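Chapter 5
Who Is Telling This Story?

When I was nine I threw a library book across my bedroom. It was a collection of folktales, and I'd just reached the one where the youngest sister gets left at the well. I was furious, and I couldn't have told you who I was furious at. The sisters? The well? Years later I read the same tale to a roomful of second graders and it hit me (mid-sentence, with 24 small faces waiting) that I'd been mad at the narrator, who knew perfectly well what was coming and kept it from me!

So this chapter is about narrators in children's books. We spent Chapter 4 on plot, and I know some of you would happily stay there, but I've been itching to get to this part.

Let's start with a picture book I use every fall, The Lamp at Hotine by Valentyna Hordiienko. It runs to barely 400 words. A girl carries a lamp up a hill to her grandfather, and the wind keeps trying to blow it out. Simple enough, except that the wind is the one talking. Read it aloud once without telling your listeners that and watch when they catch on. My own students usually get it at the gate, when the voice says "I only wanted to see her face." Five-year-olds tend to get it sooner, which is a little humbling.

Now put that beside Bronisława Jakubowski's novel Tokano, all 504 pages of it, with a boy narrator who fibs to us from the first paragraph. He says he has no brother. By page 65 there are two toothbrushes in the cup, and he doesn't mention it, and neither does she. 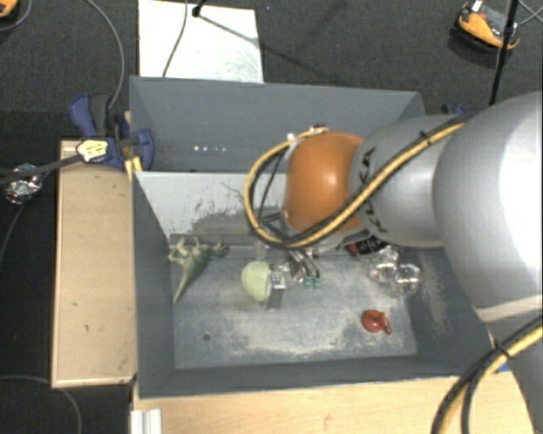 I love that toothbrush cup. It asks a young reader to trust her own eyes over the voice in her ear, and plenty of adult novels never ask that much of anyone.

Before you read on, pull a children's book off your shelf, any one, and copy out its first page by hand. Circle every word that could only come from this particular teller. If you circle nothing, keep the page anyway, we'll need it in the next section when we talk about the plain "once upon a time" voice and how much it hides.

5.1 The Voice That Seems Like No One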